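**May 2023 - hanging notes, Clendow print and ceramics show**

Continuing from the previous page. Rail in the front room is up and load tested. The old picture rail on the street side won't take more than the light works, so the linocuts go there and everything framed under glass moves to the back wall. Drilled and plugged the back wall on 100 mm centres where the studs allowed it. Plaster is soft near the doorway. Used the longer anchors and left them overnight before hanging anything.

Centreline for all framed work is set from the finished floor, not from the skirting, which drops 11 mm from one end of the room to the other. Whoever levelled the last show followed the skirting and it showed. Laser stays on the tripod until the labels are on.

Lighting: track heads re-aimed after the Tomar prints went up. Glare on the glazed pieces is worst from the second head. Tried it at a steeper angle and lost the bottom third of the large etching to frame shadow. Compromise is to move the head one position along and add a diffuser. Colour of the replacement lamps doesn't match the existing set. Either swap the whole track or keep the new ones together on the ceramics. Leaning towards the second option. 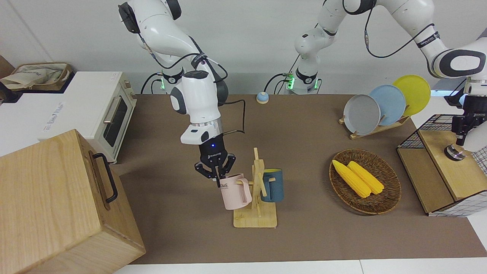
Ceramics layout for the centre plinths is still open. The Stultville potters have sent functional ware, mostly cups and jugs, and flat on a plinth it all reads as shop stock. Hanging the cups would help. A wooden mug tree like the one in the photo, with a pink mug at the left peg, gets the piece up off the surface and leaves the side of the body readable, lettering included. Points against: the handle carries the full weight, and pegs hide part of the handle join, where most of the interest is in the wood-fired pieces. Could turn our own stands with a longer peg and a shallower angle. Will mock one up in pine offcuts before committing any decent timber.

Plinths themselves need work. Two have lifted laminate at the base and one rocks. Shimmed the rocker for now. Fill, sand, two coats of the flat white from the Skurnport tin - the other tin has a grey cast and can't be used for touch-ups. Museum wax under every ceramic piece, small pellets, pressed and turned. Don't use the putty again, it left an oily mark on the unglazed foot rings last time and took a full day with poultice to draw out.

Labels: 100 printed, matte card, trimmed on the guillotine. Blade is dragging on the left of the cut and leaves a burr. Trimmed the last 20 by hand with a scalpel and steel rule and they are noticeably cleaner. Blade to be sharpened or replaced before the June changeover. Label height is level with the bottom edge of the frame, right-hand side, same gap throughout.

Outstanding:

- diffuser for the second track head
- peg mock-up, one stand only
- plinth filling and paint
- recheck the back wall anchors near the doorway under load
- condition sheets for the Tomar loans, still missing the versos
- door list and artist order for the programme, to match the hang and not the entry form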